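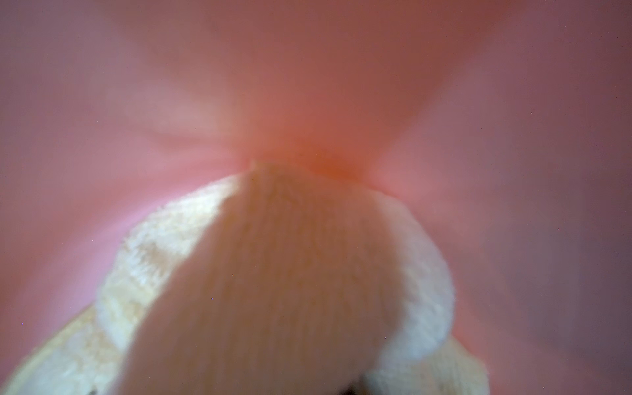

wandkante_nord
Dem Vorschlag, bei großformatigen Faltermotiven grundsätzlich in der Raumecke zu beginnen, kann ich mich nicht anschließen. Bei einem Rapport von 90 cm wird die Wand von der Mitte der Hauptansicht aus eingeteilt. Der Verschnitt ist höher, das Muster endet aber auf beiden Seiten gleichmäßig.

Tapetenamt
In der Geschäftsstelle Grallness wird seit Jahren von der Ecke neben dem Fenster aus geklebt, und Beanstandungen sind hier nicht eingegangen. Ich bitte zu berücksichtigen, dass der Verschnitt bei einer Gesamtfläche von 3.000 Quadratmetern ein erheblicher Posten ist. Für Gemeinschaftsräume gelten im Übrigen dieselben Grundsätze wie für Flure. Eine Mitteneinteilung ist in unserem Leistungsverzeichnis nicht vorgesehen. 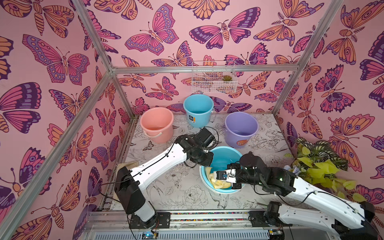
Schmetterlingsmuster auf rosa Grund, linke Wand, Rückwand und rechte Wand.

wandkante_nord
Beanstandungen gehen erfahrungsgemäß erst ein, wenn jemand den Raum täglich nutzt. Bei gegenständlichen Motiven fällt ein halbierter Flügel in der Ecke stärker auf als ein Versatz bei Streifen. Im Objekt Tuvudside mussten 11 Bahnen nachbestellt werden, weil man die Einteilung nicht vorher angezeichnet hatte. Die Nachlieferung stammte aus einer anderen Anfertigung und wich im Farbton ab.

Falzbein
Zur Frage der Chargen: Die Anfertigungsnummer ist auf jedem Einleger zu prüfen, bevor die erste Rolle geöffnet wird. Abweichende Rollen sind zurückzugeben. Ich verweise hierzu auf den angehefteten Beitrag vom April.

kontor_s
Für die Räume in der Szczepańska wurde uns der Kleister von Condano angeboten. Liegen Erfahrungen auf rosa oder anderweitig hellem Grund vor? Unser bisheriges Produkt hinterließ an den Nähten einen sichtbaren Glanz.

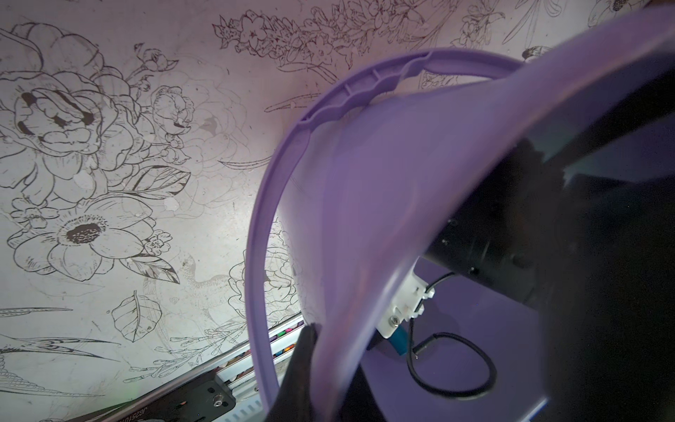 Lavendelfarbener Kunststoff mit gebogenem Rand.

Tapetenamt
Condano ist hier für Vliesträger freigegeben, für Papierträger nicht. Glanzstellen entstehen nach meiner Kenntnis durch zu spätes Abwischen und sind dem Produkt nicht anzulasten.

Falzbein
Das sehe ich anders. Wir haben den Kleister auf beiden Trägern eingesetzt und auf Papier keinen Unterschied festgestellt. Maßgeblich war die Weichzeit, die man bei uns auf der Rückseite jeder Bahn notiert. Zum Ansetzen empfehle ich zwei getrennte Eimer, einen für den Kleister und einen für das klare Wasser zum Nachwischen. Unterschiedliche Farben haben sich bewährt.

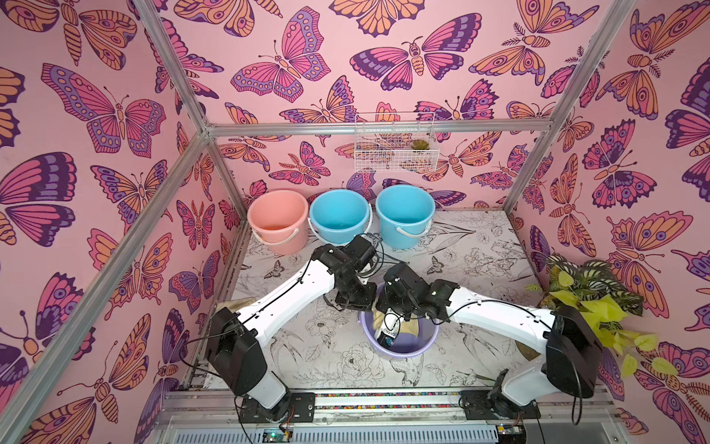 Das Wasser ist spätestens nach jeder dritten Bahn zu wechseln. Der Schwamm wird nur gedrückt und nicht gerieben, besonders auf dunklen Konturen. Bei violetten Druckfarben ist vorab eine Probe an einem Reststück von 40 cm Länge vorzunehmen.

kontor_s
Vielen Dank für die Hinweise. Die Probe wird veranlasst. Offen bleibt, ob wir von der Ecke oder von der Mitte ausgehen; der Raum hat nur drei zu beklebende Wände.

wandkante_nord
Bei drei Wänden ist die Rückwand die Hauptansicht. Mittellinie loten, Bahnen nach beiden Seiten führen, den Motivbruch in die vorderen Abschlusskanten legen.

Tapetenamt
Ich halte an meiner Auffassung fest, bitte jedoch um Mitteilung des tatsächlichen Verschnitts.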